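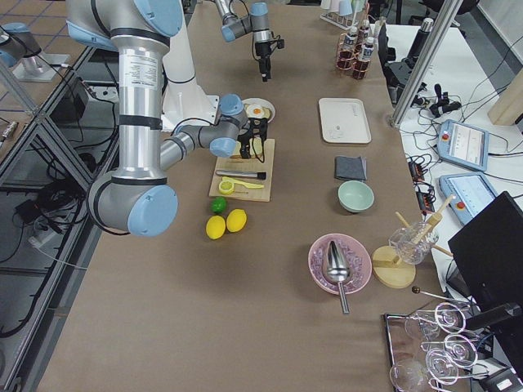

24 May 2024

The rain finally stopped after lunch, so I walked down to the library in Jeramberg with the letters under my arm, and I'm so glad I did, because Syafiqah Krishnan was at the desk and she always has time for a chat. She thinks Grandmother's handwriting changed the spring they moved to Kuliritz – rounder, and leaning a little the other way – and now that she has said so I can see it on every page!

I copied out 604 words before my hand gave up. It was mostly the long letter about the train journey, with the goat in the next carriage and the aunt who refused to sit down. I could hear Grandmother telling it, which made me smile and then made me a bit weepy, so I went and stood by the window until I felt like myself again.

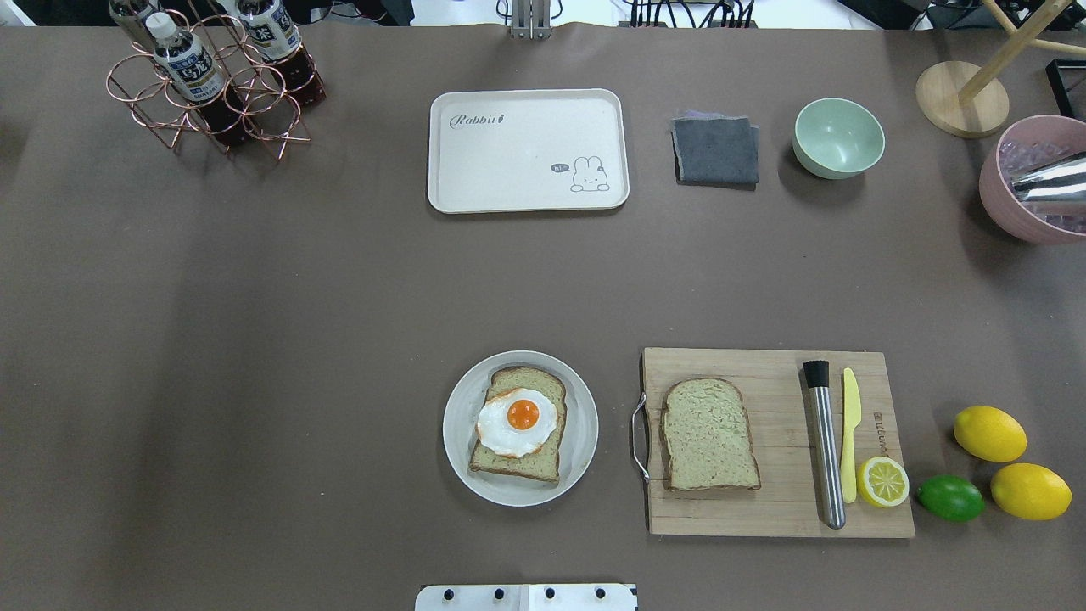 Evening

Danang Nugroho telephoned while I was peeling potatoes. He has found a box of the replies in his mother's wardrobe, all of them from Oei, and he is going to bring them on Sunday if the bus is running. I have been hoping for the other half of this conversation ever since I untied the first bundle in April, and I'm afraid I rather shouted down the telephone.
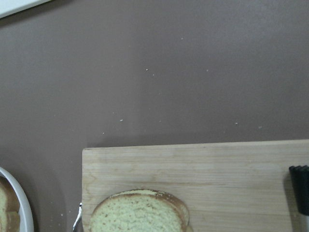
I have been trying to work out what order the Kuliritz letters belong in, as she hardly ever put a date on anything. She would write "Tuesday, windy" and think that quite enough. What I have to go on is a mention of a wedding, then a pair of new shoes, then the shoes again but letting in water, and a lot of blank between. It's like a few pale crumbs on a big brown counter, two of them close together and another off by itself, and me trying to guess at the loaf. Still, I think the wedding must come first, as she wore the shoes to it and they didn't leak then. I'll ask Danang what his mother remembers, and I must buy more ink tomorrow.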